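20 June 2024, evening

Day two with the trial of Zenton, the simulation kit from Drornard. I write this before I sleep, so that I don't forget the small things. 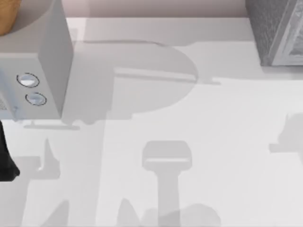
*Zenton, kitchen counter, top view. White appliance with its two round buttons, gripper at the left.*

I began at eight with a cup of tea and the installation guide open on the second screen. The installation itself was already finished yesterday, but I had made one mistake with the license file, which must be in the project folder and not in the home folder. The guide says this on a page that I did not read. After I moved the file, the program opened without complaint.

The kitchen set is the part we would pay for. At Londlow we don't need the warehouse set or the garden set. We need a counter, some appliances, and a robot that learns to press buttons on them, because the Hailu contract is for kitchen work and it starts in August. So I went directly to the button task and left the rest for another day.

My first opinion is good. The rendering is clean and the shadows are soft. I like that the shadows of things outside the view also fall on the counter, so I can see the shape of a gripper on the surface in a place where the gripper itself is not visible. For a person it is only pretty. For a vision model it is a real difficulty, and I want this difficulty. In our old simulator the shadows were either very hard or absent, and a policy trained there became confused when it met a lamp.

My second opinion is less good. The white appliance on the pale counter has little contrast, and the buttons are white also. Only the thin dark ring around each one helps. I looked in the settings for a way to change the color of the buttons and I found it after a long search, under "Surface" and then under "Parts". I would never look there. I wrote this in my list for Drornard.

Then I ran the short test, 200 episodes with the standard arm and the standard camera. It was ready before lunch. I had time to answer my mails and also to clean the coffee machine, which I had promised to do last week. After lunch I started the long one, 3000 episodes, with random light and random position of the appliance. The fan of my computer became very loud and my neighbor in the office closed her door. I did not blame her.

While it was running I read the price sheet again. The trial is free, but one seat costs 500 each month, and support is separate. I don't understand why support is separate when the guide is so thin. I asked this question by mail, in polite words. The answer came in the afternoon and was also in polite words, but it did not contain a number. I must ask again tomorrow.

A thing I want to remember: the top camera cannot be tilted in the trial version. You may take the view straight from above or the view from the front, nothing between. For pressing buttons it is maybe enough. For pouring or for opening a door I think it is not enough, and Hailu will surely ask for doors. If the paid version has a free camera, somebody should show it to me before we sign.

Another thing: the log writes the time in seconds from the start and not the hour of the day. It is easy to convert, but I lost a quarter of an hour thinking that my clock was broken.

At six the long run was not finished. I left the computer on, put a paper on the keyboard with "please do not turn off" and went home by bus. It was raining a little. I ate soup and bread, and I called my mother, who asked again if the robot can already cook. I told her that it is learning to press a button. She was silent for a moment and then she asked about the weather.

For tomorrow: look at the results, write again about the price of support, try the front camera, and compare one episode with the same task in our old simulator. Also bring the umbrella back to the office, it is not mine.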